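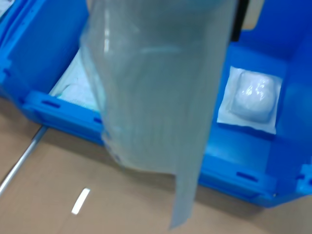

Search help topics Go

Lining blue plastic crates for sealed gauze packets

Posted Wednesday, April 15, 2026 by Man-sik Myung

We keep individually sealed gauze in open-top blue crates at a small first aid store room. I want to put the packets in thin plastic bags before they go in the crate, mainly against dust. The rim has slots in it and the film catches there. Which bag thickness should I order, and should the bag be closed?

Trollota
The usual thin ones are fine. We use 50 to a bag.

Jianguo Tian
The sealed packet is the barrier. The outer bag only keeps dust off - do not treat it as a substitute for an intact seal. Check the paper border of each packet for creases or lifted edges before bagging.

For film, I would go to around 4 mil. Thinner film folds over itself and snags on molded edges. Fold the top once and leave it unsealed if you pick from it daily. Lay packets flat, one size per compartment, with the expiration date facing up. Wipe the crate and let it dry fully first. We changed over in January and have had fewer torn bags.

Last updated: 8 hours ago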